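# Wristband and re-entry rules for the Jullstead fall music weekend?

**posted by marlow_k**

I have a Saturday-only ticket for the Jullstead show in November, bought through the Kivosis app. My sister has the full weekend pass. We both want to see the Sartori set, which is in the big hall at 9:15 p.m., but she has to leave in the afternoon to pick up her kid and come back later.

Three things I can't find a straight answer to:

- Can she go out and come back in on the same day?
- Can I go out and come back in with a one-day ticket?
- Does the big hall fill up, and if it does, do they hold a line or just turn people away?

The FAQ on the ticket page says "re-entry may be permitted at the discretion of the venue," and that doesn't help me plan anything. I wrote to the support address on Monday and got an automatic reply with a ticket number, 563, and nothing after that. My order says "general admission, floor and balcony" if that matters. Hers says the same thing with the word "weekend" added.

We live 40 minutes away, so if I can't get back in I would just stay put all day and eat there. I'd like to know what the food is like too, but that's less important.

---

**Dario Zanetti**

I've gone the last four years and worked the merch table for one of the bands twice. It works like this.

Weekend passes get a cloth wristband. With the cloth band you can leave and come back as many times as you want until 8 p.m. After 8 the side gate closes and everybody has to use the front entrance on the street side. They still let cloth bands in there, but the line is the same one used by people arriving for the first time, and on the headliner night it can be slow. Your sister should plan to be back by 7:30 if she wants an easy time of it.

One-day tickets get a paper band. Last year paper bands were allowed out once. You have to stop at the table next to the side gate and get a hand stamp before you leave. If you walk past the table and out to the street, your ticket shows as used and they won't scan it again. I saw people argue about that for a long time at the gate and lose. The year before that, paper bands had no re-entry at all, so check the sign when you arrive. They do change it.

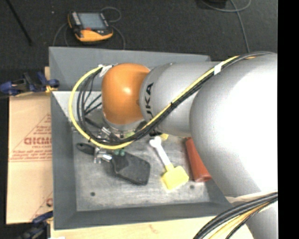 As for the big hall, the floor holds 891 and the balcony holds 290. They count people at the doors with clickers. When the floor count is reached they send you up to the balcony, and when that is full too they start a one-out, one-in line in the lobby. Two years ago the lobby line started 25 minutes before the last act and most of the people in it got in by the third song. I don't remember a night when people in line were sent home, but I wasn't there for every night.

Sartori will draw more than the usual closing act. The last time they played in town they were still opening for Brukadari, and this is the first time they've had the late slot to themselves. I would be inside the hall before the act ahead of them finishes. If you leave your spot on the floor to get a drink between sets you'll probably end up upstairs. The sound is better up there anyway, but you can't see the drummer from the left side.

Food: there are trucks in the lot behind the small stage. The dumplings are good. Most of the trucks stop serving at 9. Water refills are by the restrooms on the ground floor, and empty bottles are fine to bring in as long as they aren't glass or metal.

One more thing about the Kivosis app. Take a screenshot of the order page, but don't count on the screenshot getting you in. The code refreshes and they scan the live one. Open the ticket before you get near the gate, the signal there is bad.

---

**tess in row f**

they let me back in last year no problem, didnt get a stamp or anything. had the paper band. might just depend who is at the gate

---

**Oskar_B**

Agree with Dario on most of it. Two corrections.

The side gate closed at 7 last year on the second night. It was 8 on the first night. I think it had to do with a delivery to the back lot, but whatever the reason, I'd tell your sister to aim for 6:30.

Also, metal bottles were allowed last year. Mine was steel and they only asked me to open it.

For the support address, reply to the automatic message instead of sending a new one. A new message goes to the bottom of the pile. Mine was number 281 and I had an answer two days after I replied to it.

---

**marlow_k**

Thanks, all. I replied to the automatic message like Oskar said and got an answer this morning. One-day tickets can go out once, with a stamp, until 7 p.m. Weekend passes can go in and out until doors close. They didn't say anything about bottles. I'm bringing a plastic one.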